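Enlow, la commune qui ne veut pas revoter

En août, la mairie d'Enlow ferme à midi. Les employés baissent le rideau de fer, l'autobus de Drillalley passe une dernière fois avant la pause, et la place reste au soleil. C'est pourtant dans cette période, quand personne n'a envie de parler politique, que la commune a appris qu'elle devait retourner aux urnes. Son maire venait de démissionner pour prendre un siège à l'assemblée régionale. La loi de la province est claire sur ce point : il est interdit de garder les deux fonctions, et quand le fauteuil de maire devient libre plus de 2 ans avant la fin du mandat, une élection partielle doit être organisée.

Je suis arrivée à Enlow par le train de Tomoana, un train lent qui s'arrête dans toutes les petites gares. J'habite ce pays depuis assez longtemps pour voter, mais je n'y suis pas née, et je garde une curiosité un peu scolaire pour ses élections. Dans mon pays d'origine, on ne votait pas souvent, et rarement pour choisir. J'avais donc du mal à comprendre la fatigue que j'entendais dans les cafés. « Encore ? » m'a répondu la patronne de celui de la gare, quand j'ai prononcé le mot partielle. Elle a voté pour la région au printemps, pour la commune l'année précédente, et pour un référendum sur l'eau entre les deux. Elle m'a servi mon café et elle a changé de sujet.

Une victoire étroite

Pour comprendre la mauvaise humeur, il faut revenir à l'élection précédente. Le maire démissionnaire avait gagné avec 517 voix d'avance, après une campagne très dure contre la liste sortante. Il promettait de rester. La phrase était imprimée sur ses tracts, dans une typographie grasse : « Un mandat entier pour Enlow. » Beaucoup d'habitants ont conservé ce papier. Un retraité du quartier haut l'a sorti pour moi d'un tiroir de cuisine, où il était rangé avec les notices des appareils ménagers. Il m'a dit qu'il ne l'avait pas gardé par colère, qu'il gardait tout.

Dans le parti du maire, on défend son départ avec des arguments sérieux. À la région se décident les routes, les lycées, la ligne de train. Un élu d'Enlow là-bas vaudrait mieux qu'un bon maire isolé. C'est possible. La ligne de Tomoana, que j'ai prise, perd des horaires chaque hiver, et aucun conseil municipal ne peut l'empêcher. Mais les électeurs à qui je parle ne discutent pas cet argument, ils disent seulement qu'on aurait pu leur en parler avant.

La question la plus délicate est venue ensuite. Le parti a choisi pour la partielle une candidate qui n'habite pas la commune. Elle est conseillère à Drillalley, de l'autre côté de la colline, et elle y a perdu sa propre circonscription au printemps. Ses adversaires ont trouvé tout de suite le mot qui blesse, « parachutée », et on le voit maintenant écrit au feutre sur plusieurs de ses affiches. La distance entre les deux mairies est de 5 kilomètres. J'ai fait le chemin à pied, par la vieille route, entre des murets et des champs de maïs. À l'arrivée, je n'avais pas l'impression d'avoir changé de pays. On m'a expliqué que je me trompais.

La guerre des deux marchés

La rivalité entre Enlow et Drillalley est ancienne et porte surtout sur le marché. Autrefois il se tenait à Enlow, sur la place, et les gens de Drillalley y descendaient. Puis la commune voisine a construit une halle couverte, avec un parking, et les marchands sont montés. Il reste à Enlow un poissonnier, un vendeur de miel et un camion de poulets rôtis. Quand la candidate a déclaré, dans sa première réunion publique, que les deux marchés étaient « complémentaires », il y a eu dans la salle un long murmure. J'y étais. C'était un murmure poli, mais qui ne s'arrêtait pas.

Son programme n'est pas mauvais. Elle veut rouvrir le guichet de l'état civil l'après-midi, réparer le toit de la salle des fêtes, négocier avec la région pour le train du soir. Elle parle bien, sans papier, et elle répond aux questions désagréables. Dans une autre ville, elle aurait peut-être déjà gagné. À Enlow, on l'écoute avec attention et puis on lui demande où elle dort. 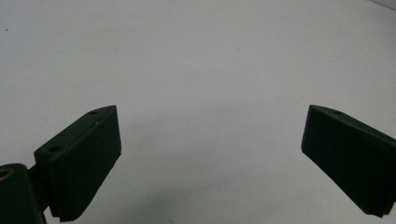 L'usine Jotico, ou le vote qui compte

Le premier employeur de la commune est l'usine Jotico, installée le long de la rivière. Elle donne du travail à environ 400 personnes, dont une bonne partie vient chaque matin de Drillalley. On ne parle pas d'élection devant la grille, en tout cas pas avec moi. J'ai attendu la sortie de l'équipe du matin, et la plupart des ouvriers sont passés en saluant de la tête. Ceux qui se sont arrêtés voulaient parler de la taxe sur le stationnement.

Cette taxe est l'autre héritage du maire. Elle a été votée au conseil à une voix près, en pleine nuit, et elle touche les rues autour de l'usine. Pour quelqu'un qui vient en voiture tous les jours, la dépense devient lourde à la fin du mois. Les habitants du quartier, eux, la soutiennent, car ils retrouvent de la place devant leur porte. La difficulté est facile à voir : ceux qui paient habitent en majorité ailleurs et ne votent pas ici. La candidate parachutée est donc, par une sorte d'ironie, la seule qui connaisse bien leur problème. Elle ne peut presque pas en parler. Si elle promet la suppression, elle confirme qu'elle travaille pour Drillalley.

Le candidat de l'opposition, ancien premier adjoint de la liste battue, n'a pas ce problème. Il est né à deux rues de la mairie et il le rappelle au début de chaque discours. Sur le reste, il est prudent. Il gardera la taxe « en la corrigeant », il défendra le train « avec tous les élus », il étudiera la question du toit. J'ai relu mes notes trois fois pour y trouver une phrase que sa concurrente n'aurait pas pu dire aussi. Je n'en ai pas trouvé, sauf celle sur sa naissance.

Un troisième candidat, sans parti, est entré dans la campagne assez tard. Il demande la fusion des deux communes. Les gens rient quand on cite son nom, puis ils ajoutent souvent, plus bas, que l'idée n'est pas si bête pour les écoles. Il colle ses affiches lui-même, tôt le matin, à vélo, avec le seau accroché au guidon.

Ce que veut dire « d'ici »

Pendant mon séjour, j'ai entendu l'expression « être d'ici » plus que n'importe quelle autre. Elle me met toujours un peu mal à l'aise, pour des raisons évidentes — mon accent arrive dans une pièce avant moi. J'ai donc pris l'habitude de demander ce qu'elle signifie. Les réponses sont très différentes. Pour le retraité du quartier haut, il faut avoir ses morts au cimetière. Pour la patronne du café, il suffit d'avoir passé un hiver et de ne pas être reparti. Pour une jeune mère rencontrée devant l'école, c'est savoir à quel parent on peut téléphoner quand le train est supprimé.

Selon cette dernière définition, le maire démissionnaire était d'ici et la candidate pourrait le devenir assez vite. Mais une campagne partielle est courte. On n'a pas le temps de passer un hiver. Le parti le savait en la désignant, et plusieurs militants locaux pensent qu'il a voulu la consoler de sa défaite du printemps, sans regarder beaucoup la carte. Une section entière a refusé de distribuer ses tracts. Une autre les distribue, mais la nuit, dans les boîtes aux lettres, pour ne pas devoir discuter.

Je ne crois pas, pour ma part, que les électeurs d'Enlow soient fermés. Ils ont élu autrefois une femme venue de Tomoana, qui est restée longtemps et dont une rue porte aujourd'hui le nom. Ce qu'ils n'aiment pas, c'est l'ordre dans lequel les choses se sont passées : une promesse imprimée, un départ annoncé en plein été, un nom choisi dans un bureau, et ensuite seulement une réunion pour les consulter. La candidate n'est responsable que d'une petite partie de cette liste. Elle me l'a fait remarquer elle-même, avec une certaine fatigue, en rangeant les chaises après la réunion.

L'abstention, premier parti

Dans les deux camps, on craint surtout les absents. Les partielles attirent peu de monde, et celle-ci tombe au moment des récoltes. Les équipes font donc du porte-à-porte le soir, entre 18 heures et la nuit, quand les gens sont rentrés mais n'ont pas encore dîné. J'ai suivi une de ces tournées dans le lotissement au-dessus de la gare. Beaucoup de portes se sont ouvertes, presque toujours avec gentillesse. On prenait le papier, on demandait la date, on promettait d'y penser.

Devant la dernière maison, un homme arrosait ses tomates. Il a écouté toute la présentation sans fermer le robinet. Il a dit qu'il irait voter, qu'il y allait toujours, et qu'il voterait blanc. Puis il a demandé aux militants s'ils savaient quelque chose pour le train du soir, parce que sa fille commence des études à Tomoana à la rentrée et qu'il faudra bien qu'elle rentre.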